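Mevley cable and fingertip service kit for two-arm cells: three months in

We run one two-arm cell, and for most of last year the thing that stopped it was cable. A loop would catch on an elbow, the connector at the wrist would work loose, and the gripper would drop out in the middle of a job. In February I bought the Mevley service kit, which cost us 749 dollars with shipping, and I have used it for every service since.

The kit comes in a shallow plastic case. You get hook-and-loop cable straps in two widths, strain relief clips for the wrist, a preset torque driver, replacement fingertip pads, a feeler gauge, and a printed checklist. The straps are the best part. They hold without pinching and can be opened and closed again many times. The clips are stiffer than they need to be, and I broke one on the first evening.

Setup took longer than the 20 minutes the leaflet promises. Rin Wada and I did the first arm on a Saturday morning, and it took us most of an hour because we had to find the right amount of slack. Too little and the wrist rotation pulls on the connector. Too much and the loop swings across the work area. The leaflet gives one slack length for all arms, and it was too short for ours. What worked was to move the arm to its farthest reach by hand, turn the wrist to both limits, and only then close the straps. The second arm went much faster.

After the cables, the checklist has you bring both grippers in toward a test block at the middle of the table, one with its fingers closed and one with them open. This shows up a bad zero position quickly. We use a small gray enclosure as the block.
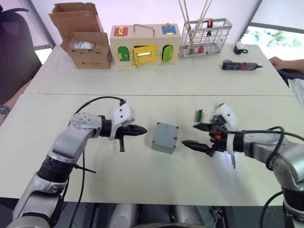
Both grippers brought in toward the gray box, left closed and right open.

The fingertip pads are fine but nothing special. They come three pairs to a pack and go on with two screws each. Yasuo Maruyama prefers the Hivico pads, which are softer and grip small plastic parts better, though they wear out sooner. I have stayed with the Mevley ones for general work. Clean the old adhesive off completely before fitting either kind, or the fingers will close at a slight angle and the gauge reading means very little.

The torque driver is good. It clicks clearly and has not drifted as far as I can tell. I would still keep an ordinary electric screwdriver for taking covers off.

My main complaint is the checklist. It is printed on thin card, the type is small, and the steps for the left and right arms are mixed together on one side. Korkor Akolgo retyped ours as two separate sheets and we have used those ever since. I wrote to Mevley about it and got a polite answer with no date for a new version.

Since the first service we have had one cable stop, and that was a strap I had left open. I would buy the kit again, but I would order a spare bag of clips with it.

Rating: 4 out of 5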